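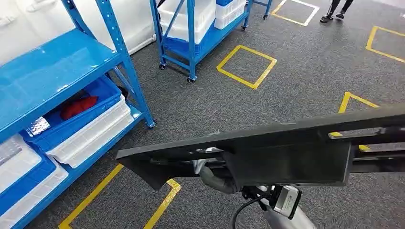 Blue shelving and yellow floor tape in a storage area.

How to Lay Out a Garage You Can Park In

I own a garage. For six years it held 14 paint cans, a canoe, and no car. If yours is similar, set aside a weekend and lower your standards.

Step 1: Measure the car, doors open
The brochure gives you the length with the doors shut, a fine number if you plan to live in there. Open the widest door and measure from its edge to the far side of the body. My old Mandagi needed 237 centimeters with one door half open, and I still get out of it sideways.

Step 2: Tape before you build
Mark the car's space and every shelf on the floor with tape. Leave it for a week. Walk around it with groceries. You will hate at least one shelf, and tape is easier to move than steel.

Step 3: Buy shelves for the stuff you have
Weigh a full bin on the bathroom scale, then check the load rating per shelf. I paid 184 dollars for a Fillereo unit rated at 80 kilos a shelf and have spent two years filling it with empty boxes.

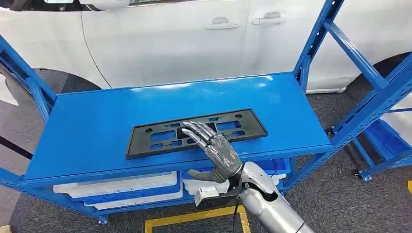

White car parked behind a blue rack.

Step 4: Heavy things low
Oil, salt and tile go on the bottom. Bolt the uprights to a stud, even if the leaflet calls this optional. The leaflet doesn't park next to it.

Step 5: Label the bins
Use words a tired person would search for. "Misc 3" was a mistake. So were "Misc 1" and "Misc 2".

Step 6: Drive in slowly
Have someone stand at the back wall and shout. Fold the mirrors first.

Next: hanging a canoe from the ceiling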